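Category: Bench notes / Small plastics

5 Mar 2018 – Dish rack, white, Skiddale sample

Rack set on the light wood table, toward the far half, left of the cable hole. Base tray with the upright frame at the back.

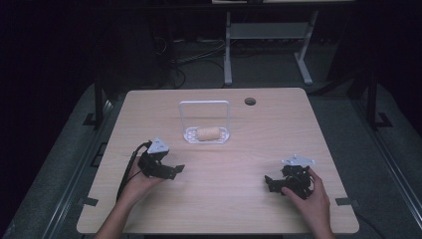

Drainage and stability

Poured 50 ml over the tray with the upright frame at the rear. Most of it cleared through the grid. A film stayed inside the raised lip and had to be wiped out. Repeated with the tray turned end for end, same result. The lip is the problem, the openings are fine.

Frame leans back slightly under a dinner plate. With 2 plates the front of the tray starts to lift. Mitiku wants a heavier base. I would try moving the frame forward first – cheaper to mold and no change to the packing size.

The Cullinane rack from January did not lift under the same plates, but its frame sits further in and the tray is deeper. Not a fair comparison until I have both on the same surface.

To do
- weigh tray and frame separately
- repeat pour with dish soap in the water
- ask Uston whether the lip height is fixed
- table top marks easily, put a mat down before the soap test

Part number for the order sheet is 1067. The old sheet has it under cutlery trays, needs correcting.

O. Weldu

Recent entries
Rusier drain mat, second soak
Cullinane rack, plate load
Cutlery tray lids, fit check
Order sheet corrections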